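# Zadville's youth counseling line gets a door, and a couch

For three years, teenagers in Zadville who wanted to talk to a counselor had two choices. They could drive an hour to Hundier, which assumes a teenager with a car, or they could join the waiting list at the county office, which assumed a teenager with patience. The list reached 268 names this spring.

On Sunday the Tsoukalas Center opened a walk-in room on Gamo Street, above the shoe repair shop, for people aged 12 to 25. No referral is needed. No insurance card is needed either, although the county form still has a box for it, and the box still has an asterisk, and the asterisk leads to a footnote that was left off in printing.

"We asked young people what they wanted," said Henryk Wysocka, who runs the center. "They said a couch, decent Wi-Fi and for no one to call it a journey. We got the couch."

The Wi-Fi is expected in May.

Visitors can see a counselor the same day for a first talk of up to 29 minutes. The odd number comes from the county billing code, under which a half-hour visit counts as treatment and requires a signed plan, a parent letter for anyone under 16 and a second signed plan confirming the first. Wysocka said his staff have bought a kitchen timer.

After the first talk, a visitor can book regular sessions, ask to be matched with a doctor in Hundier or simply go home. Most of those who came on opening day booked again. One asked whether the shoe repair shop was hiring, and was given directions down the stairs.

Parents were invited to an open house the same evening and mostly wanted to know what they would be told. The answer, for the most part, is nothing, unless there is a safety concern or the young person agrees. This was received in the way you might imagine. A father near the back asked whether he could make an appointment for himself and learned that he had missed the age limit by several decades. He took a leaflet anyway.

The county is paying the rent for the first year. What happens after that will be taken up at the next budget meeting, where it is listed between snow removal and a request to rename the parking garage.

## What's on at the center

- **Drop-in hours:** noon to 7 p.m., Monday through Saturday. Ring the upper bell. The lower bell is the shoe repair shop, and they have asked us to mention it.
- **Exam stress group:** meets weekly after school. Snacks provided, phones tolerated.
- **Maker hour:** a quiet afternoon for people who would sooner do something than talk about something. Talking is allowed.
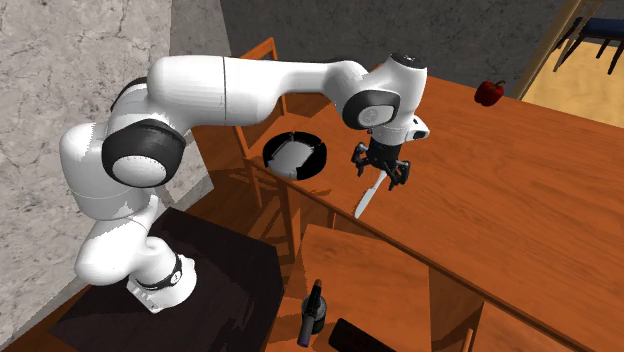
- **Family night:** once a month, for parents and teenagers together. Arriving in separate cars is fine.
- **Sleep workshop:** starts at 9 a.m., a time that has already drawn comment. Wysocka said it is under review.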